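Ikthorpe Oral History Project — where we've got to
23 January 2020

Hi Loan Hồ, and hello to everyone at Prevex! The short version is that we're a bit behind on typing and well ahead on talking.

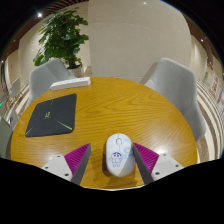
2 min read

Your grant has paid for 4 long interviews so far, all with people who worked at the old Hudby cannery. I'd planned on one hour each (silly me), and Mrs. Doãn alone gave us three, plus a great story about the flood that I can't wait for you to hear.

Tươi Tạ is doing the transcripts and she's a wonder. The first one ran to 3027 words, and that was after she took out the ums! We've spent roughly 200 dollars on recording gear and 700 on typing, so there's still money for the booklet.

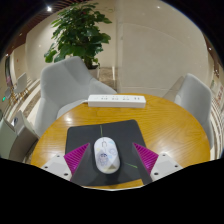 Mouse and mouse pad on the round table.

What's late is the permission forms. Two families want to read everything before they sign, and I'm happy to wait for them — I'd want the same. It does push the booklet back to April. Could you let me know if that's a problem on your end?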